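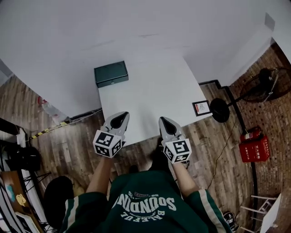
How often should you oil a wooden cutting board? Once a month is plenty for most kitchens, and a new board wants it more like once a week for the first month.

I get that question more than any other, so I stuck it up top for the folks who only came for the number. Everybody else, grab a rag! We're going to bring a dry, fuzzy board back to life, and it's a really pleasant way to spend a rainy November afternoon.

My own board is a big maple one I bought at a yard sale in Ultville for 4 dollars. It looked terrible. Gray patches, knife marks everywhere, and a smell of onion that I was pretty sure would outlive me. My neighbor Gifty Ofori took one look and told me to put it in the fireplace (she has since asked to borrow it twice).

What you need

Food-grade mineral oil
Coarse salt
Half a lemon
Sandpaper, 120 and 220 grit
A couple of lint-free rags
Board wax, if you like a smoother finish

Don't use olive oil or any regular cooking oil. It goes rancid in the wood and you'll be sorry in a few weeks. Drugstore mineral oil is fine as long as the label says food grade.

Step 1: Scrub

Sprinkle a good handful of salt over the board and rub it in with the cut side of the lemon, squeezing as you go. Leave the gritty mess sitting there for five minutes, then scrape it off and rinse quickly under warm water. Do both sides, even if you only ever cut on one. Never let the board soak in the sink, and please keep it out of the dishwasher.

Step 2: Dry it standing up

Wipe it down and stand it on its edge overnight. I lean mine against the toaster. If you lay it flat, the bottom stays damp and the board can cup on you, and then it rocks every time you chop a carrot.

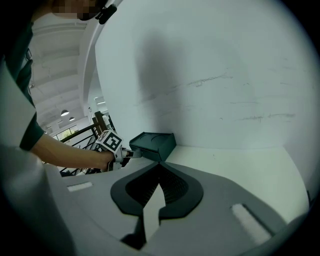 A full night is the least I'd give it, and a thick board may want two. If it still feels cool when you press your palm to the middle, there's water in there, so wait.

Step 3: Sand

Start with the 120 and go along the grain, never across it. You're not trying to erase every knife mark, just to get rid of the fuzz and the worst of the stains. Switch to the 220 once it feels even, then wipe off the dust with a barely damp rag and let it dry again for an hour or so.

Step 4: Oil

This is the fun part! Warm the bottle in a bowl of hot tap water, pour a puddle on the board and spread it around with your hand or a rag. The color comes up right away. Get the edges and the end grain too, which will drink more than you expect. Leave it for a few hours, wipe off whatever's left sitting on top, and do it again the next day.

If you're using wax, rub on a thin coat after the last round of oil and buff it when it turns cloudy.

A few drops of water should bead up on the finished board. When they start sinking in, it's time to oil again, whatever the calendar says.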